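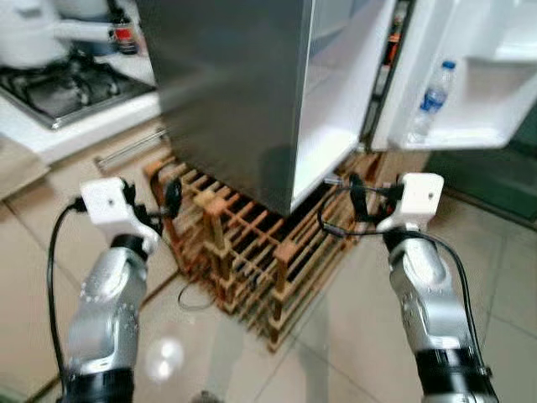
I put off buying the Kesari two-arm set for the better part of a year, and if you're reading a review this long you are probably putting it off too, so let me start with the thing I wish I had understood before I ever opened a spreadsheet. The arms are the easy part of the budget. You get a price, you swallow hard, you add tax. What I hadn't planned for was everything between the arms and the job, and our job is a kitchen one, the fridge mostly. Think of what it means to get black gripper fingers down to the lower front corner of an open door, with a refrigerator sitting on a slatted wooden stand and the floor right there below it. Reach matters, height matters, and so does every bit of cable between the shoulder and the gripper. I had a line for none of that.

So, the review. I've had the set since November, and I paid for it myself through Riviere, who were friendly on the phone and a bit slow with paperwork. The arms came well packed and I liked them right away. The joints feel solid, the silver housings don't scuff as badly as I feared, and the white gripper housings come off with a plain hex key. The fingers are simple black ones, and they're a wear part, so please buy a second pair when you order. I didn't, and I spent two weeks being very polite to the first pair while I waited for the next shipment.

Now to the money, which is what my sister-in-law and the two friends I share this project with really wanted to hear about! My first budget had the arms, the control computer and a little cushion I was quite proud of. The cushion lasted until I started on cables. Between longer cables, clips, sleeving, a proper power strip and some odds and ends for mounting, I spent $214 that I had written down as "misc." Put cables on their own line. On this set they run outside the arms, looping up to the gripper, and that's handy when you need to swap one (I've done it twice) and less handy when you're working around shelves, doors and anything with a slat for a loop to find. A tidier arm with the cables inside would cost more up front. I looked hard at the Pletano, which does it that way, and it's a lovely machine, but I'd have had to drop down to one arm to afford it.

Would one arm have been enough? I went back and forth on this for ages. For moving things along a table, maybe. For a refrigerator I'm glad I have the pair, with one to mind the door and the other to go after what's on the shelf. But do remember that a second arm is also a second set of spares and a second thing to calibrate, and it asks for more floor than you'd guess. Measure the room with the fridge door open. I measured mine with it closed, like a fool, and had to move the whole setup before we'd even plugged it in.

The other thing I'd plan for is your own time. I kept a log, and it took me 50 hours to get from the unopened boxes to a routine I was happy to run with a friend standing next to me. Some of that was my own slowness. Some of it was the manual, which is cheerful and well illustrated and skips the one page you need on setting the force limits. If you're writing a proposal for a school or a small shop, put those hours in as a real cost, even if no one is going to be paid for them, and you'll save yourself an awkward talk later on.

And practice things cost money too, in a small way. Food containers are what we work with most, and I've grown fond of having a mix: a little upright tub with a red lid, a bigger light blue one with rounded corners that sits at an angle on the shelf more often than not. Different sizes ask different things of the gripper. Raid your own cupboards before you go shopping for them.

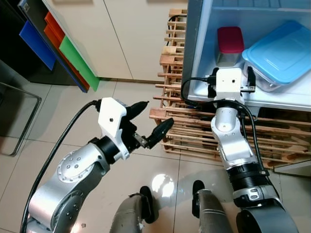
Merle Hoani wrote to me after reading a draft of this and thought I was being too easy on the price. In Merle's view anyone buying two arms should set aside the cost of a third gripper from day one, and should get the dealer to put spare-part prices in writing before paying a deposit, as those are the numbers that creep up. Merle also asked why I hadn't rented first. It's a fair question. Riviere will rent you the set for 60 days and take part of the fee off if you keep it, and I only found that out when I was already an owner and reading the back of my invoice over coffee.

I'd still have bought it, I think, but I'd have bought it calmer. If you can rent, rent, and use the time to learn your own room.

A few smaller notes, in case they help with your list. The power supplies get warm and want air around them. The stock emergency stop is fine but its cord is short, so get the longer one and mount it where you actually stand. The software updates have been free so far, and support answers email within a day or so, usually with a kind word and once with a drawing. I did not buy the Valis service plan the dealer offers alongside. It looked generous, but it left out the grippers, and those are the part I'd most want covered. I may change my mind when the warranty runs down.

For a home project or a small workshop with a patient person in it, I'm happy to recommend the Kesari set. Order the spare fingers and the long stop cord in the same box as the arms, and the shipping won't sting twice.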